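Trosturico Stenar
Drawer and door planning for mobile manipulators

Stenar is the planning module in the Trosturico software set. It takes a map of a furnished room, finds the parts that open, and works out where the base should stand and how the arm should move to pull them. It runs in simulation and on the robot from the same configuration file.

Handle types are kept in a small library that you can edit. Bar handles get a grasp line with a range of allowed wrist angles. Round knobs get a single point and a tighter approach. Each entry takes 15 settings, and most of them can be left at their defaults.
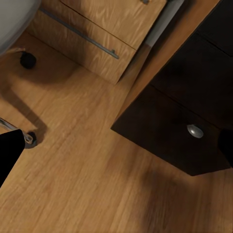 Wrist view in simulation: bar handle on the light cabinet, round knob on the dark one.

Obstacles near the floor are treated separately. Chair legs and casters are thin and easy to miss in a coarse map, so Stenar keeps a finer grid for the lowest 25 cm. If a chair stands in the way, the planner looks for another base position first and only then asks for the chair to be moved.

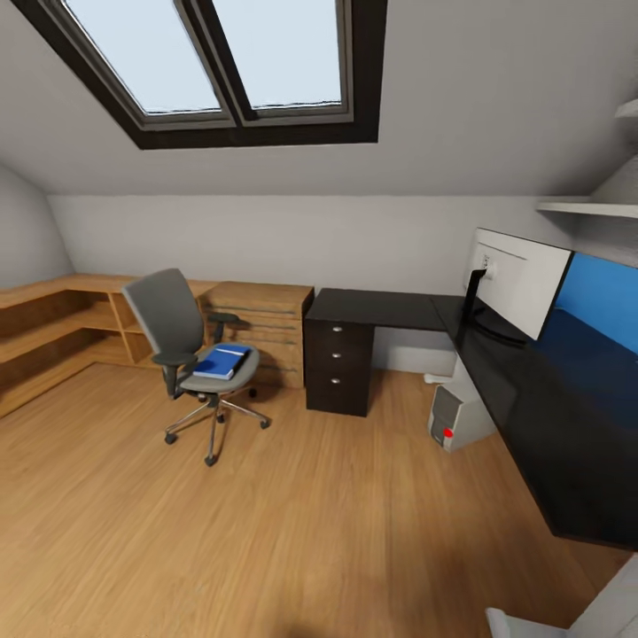 Room files are read through the Fallholm importer. Sloped ceilings are kept as solid surfaces, and the arm will not be raised into them. Desks are split into top, pedestal and open space underneath - the last of these matters when the base is low enough to drive under.

What you get
Planner, handle library and room importer
3 sample rooms with furniture
Replay viewer with joint limits and contact points
24 months of updates

Not included
Camera drivers and arm controllers. For these see the Lopes interface pack, sold separately.

The planner is maintained by Indrek Rätsep and the importer by Cauã Figueiredo. Questions about room files should go to Cauã, with the file attached. The next release is planned for March and adds sliding doors.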